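Maltton Kitchen Diaries
May 9, 2022

OK so the counter thread I promised back when we were still living with a sheet of chipboard over the cabinets. It's long, get a snack.

Quick recap for new people: Maltton is the house, or really the name on the old mailbox, and we kept it. The kitchen was the last room to get done. I'd been saving pictures of white marble since before we had the keys and everybody told me not to do it. Stains! Etching! Lemons! I did it anyway.

The slab came from a yard called Brelden, out past the fairgrounds. I went in for a soft gray stone, very sensible, and walked straight past it to this one. They wanted 4000 and I stood there looking sad until they said 3000, mostly (I think) because it was an end piece and had been leaning against their back wall all winter.

What sold me was the one gray vein. Most of the slab is pale with thin little lines you have to hunt for, and then there's this jagged one that goes off on a diagonal like it has somewhere to be. The installer asked if I wanted it tucked under the dish rack. Under the dish rack!! No sir.
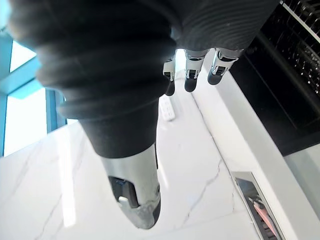

Window light on the counter, jagged vein and all.

It's the polished finish, by the way, a few of you asked. Honed hides etching better and everyone recommends honed. But the window is right there and I wanted the shine. I get to look at all that light bouncing around while I wait for the coffee and I have zero regrets.

OK maybe one regret. You see EVERYTHING on it. Crumbs, drips, the ring from the bottom of the olive oil. I wipe it down more in one day than I wiped the old laminate in a month.

Cleaning, because that's half my messages: warm water, a drop of dish soap, soft cloth, then a dry cloth right after. The dry cloth matters more than the soap. No vinegar, no lemon spray, none of the stuff under the sink with a picture of an orange on it.

Sealing: we used the Irnesik stone sealer the yard sent home with us. Wipe on, wait 20 minutes, buff off, do it again. My arms were noodles. Next coat goes on in June and I've already put it on the calendar so I can't pretend I forgot.

Does it have marks yet? Yep. There's a dull spot the size of a dime where somebody (me) cut a lime without a board. I was upset for a whole evening and now I can barely find it unless I crouch down and look sideways.

Moving on to dishes, because the counter started a whole thing. Our old plates were brown stoneware with rough bottoms and I could hear them scrape every time I set one down. Like nails on a chalkboard, every single dinner. So those went to my sister and I went shopping.

I wanted color! The room is so white that it needed something or it was going to feel like a dentist's office. I went back and forth between a mustard and a dusty pink, and pink won, from Hamann, the outlet store in the old shoe place downtown. The whole set was 62 dollars and I carried it home on my lap on the bus.

They're matte, which I was nervous about, because matte can show fork marks. So far so good. They're shallow, with just a little raised rim, so pasta yes, soup absolutely not. I tried soup. Don't try soup.

Dishwashing routine in case it helps anyone with a stone counter: I rinse right away at the big arched faucet, wash, and then each plate goes onto a folded towel, never straight onto the marble. I pick them up by the edge and tip them so the water runs off into the sink and I'm not dribbling across the stone.

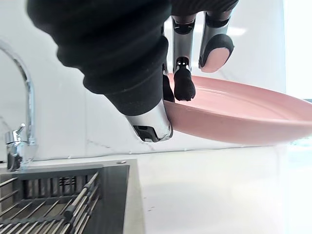

Pilar's Pantry replied: Do the matte ones hold on to tomato sauce? I had a cream set that went orange in a week and I've been scared of matte ever since.

Mine haven't, but I'm quick about rinsing. If one sits overnight I make a paste of baking soda and water, rub it on with my fingers, and leave it while I do the pans. Cream would scare me too, pink is pretty forgiving with tomato!

Still on the list: a backsplash (help), a shelf for the mugs, and a rug that doesn't slide. If you have backsplash opinions put them below. I'm leaning toward plain white tile and my sister says that's boring.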